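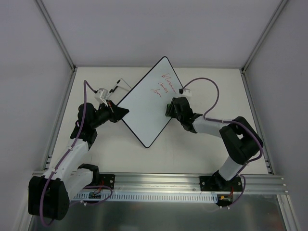

How do I get dry-wipe ink off a whiteboard after it has been left on for months?

Go over the old marks with a fresh dry-wipe pen and wipe while the new ink is still wet. The solvent in the pen softens the old ink. Finish with a damp cloth and dry the board before writing on it again.

Parry
February 9, 2025

The board is enamelled steel and was last cleaned in December. Red is the worst colour. I have tried washing-up liquid and it leaves a film.

Vorkero

Parry's method works on small areas. For a whole board use isopropyl alcohol on a lint-free cloth, 2 passes, then plain water. Do not use cream cleaner or a scouring pad. Both scratch the surface, and ink then settles in the scratches. Open a window. Test a corner first if the board is melamine, as older ones can go dull. 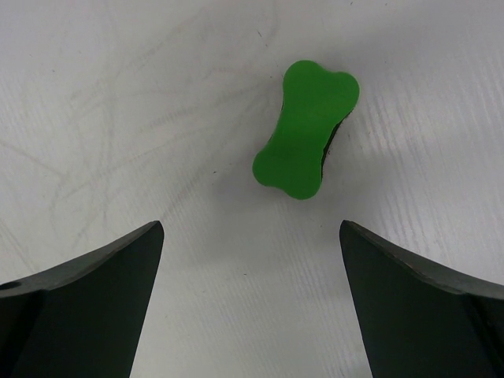 Green bone shape on a pale surface

Sullport

Washing-up liquid film comes off with warm water. Change the water often. We did 4 boards at the Wumstead hall this way and it took about 100 minutes. One of them still has a pink patch where somebody used a permanent marker.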